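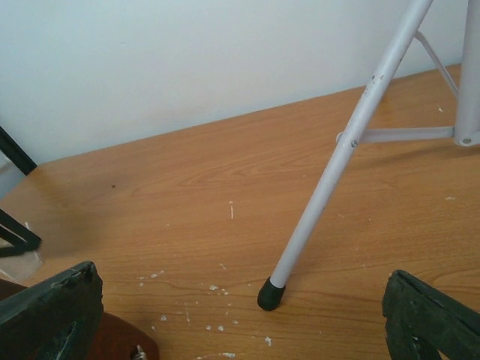 The planner had refused again, and it was getting on toward two in the morning, and she had eaten the last of the crackers.

"No path found," it told her, for the 213th time since supper, in the same flat gray letters it used for everything, good news included.

She had come to Garia in December to look after the motion software, and she had been told - kindly enough, over soup - that Etamside was nearly finished. Etamside was the planner. It ran to 3,557 lines, most of them written by someone who had left for a job at Arkix and had taken all the explanations along. What remained were the comments, and she had grown fond of those. "Don't touch this," said one. "Sorry," said another, a few lines further on, and she always wondered whether it was the same apology or a new one.

The trouble was a leg. It was a plain white leg with a black rubber foot, standing on the table where a leg has every right to stand, and Etamside was convinced that it was as thick as a tree. She could see this on her screen, where the map of the table glowed in little blue cubes, and the cubes had piled up around that leg like snow around a mailbox. The arm would look at them, consider its chances, and stay home.

She didn't blame it. Her grandmother had been the same about left turns, and used to drive the whole way around Figueroa Park, past the bakery and the feed store, to avoid making one.

So she opened the file again and read it slowly this time, the way you read a letter from a person you have been cross with. On line 223 she found it. The safety margin was added when the camera's points came in, and then, a good while later, in a function with a perfectly innocent name, it was added again to whatever was already there. Every new look made the leg fatter. The poor thing had been frightening itself all night.

She took out the second margin, and wrote a comment in its place, and then took out the comment too and wrote a nicer one. She cleared the old map. The cubes went away and came back, and they came back thin, a neat blue line slanting down to the wood with plenty of room on either side.

"Path found," said Etamside.

She got up and filled the kettle, and let it wait for her a minute before she pressed go.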